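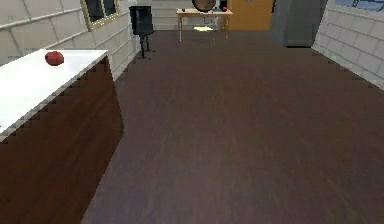
Ticket: glucose meter readings not reaching the clinic portal
Opened by: Iara Maldonado, Ulside diabetes clinic
Assigned to: Kenneth Tolentino

11th August. Readings from 7 home meters stopped showing in the Skollis portal after the last app update. Patients see them on their phones — we don't. Some 700 readings missing. Two of the patients are on antibiotics for foot infections and we check their sugars daily.

Kenneth: Are all seven on the same app version?

Iara: Six are. The other one never updated after June, but it was unpaired by mistake.

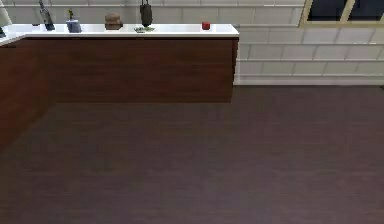 White countertop with dark wood front, kitchen view.

Kenneth: The update reset the sharing consent. Have each patient open Settings, Sharing, and accept again. Pair the last meter from scratch.

Iara: Done for both foot patients, old readings came through. Calling the rest. Please keep this open.

Status: waiting on clinic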